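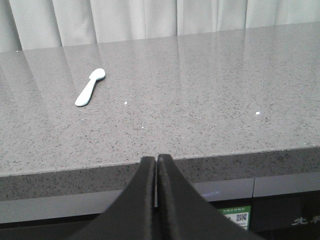

White curtain, speckled worktop, faint reflections.

I've been reading poems aloud to myself again. It started with a pamphlet called Evier, which I picked up at the Curkedgate book fair in November for less than the price of a sandwich (and I'd already had the sandwich, so no guilt there). It's 21 poems, most of them short enough to get through while the kettle boils, and I think I've now read the whole thing aloud four times!

I'm a mumbler by nature. At school I'd have hidden in a cupboard to get out of reading in class. But these poems are all breath and gaps, and on the page I kept skating over the gaps as if they were just blank paper. Say them out loud and you have to decide how long to wait. There's one near the middle, a sort of list of rivers, that I'd put down as filler - then I read it slowly one evening and had to sit down for a bit.

So of course I got carried away and put my name down for the open mic at Plilen. It's upstairs, it holds 80 people, and when I went along to watch last month it was very nearly full. I'd pictured a dozen of us in coats. One woman did a whole piece in whispers and you could hear the stairs creak under the latecomers.

My slot is in December. I've got a poem of my own that I've been fiddling with since the summer, and it has gone from 1,000 words down to something that fits on one side of paper, with a refrain I keep taking out and putting back. At the moment it's in. I read it through at seven this morning and the third verse still has a clunk in it, somewhere near the word "harbour", so if you've any thoughts on what rhymes loosely with harbour, the comments are open.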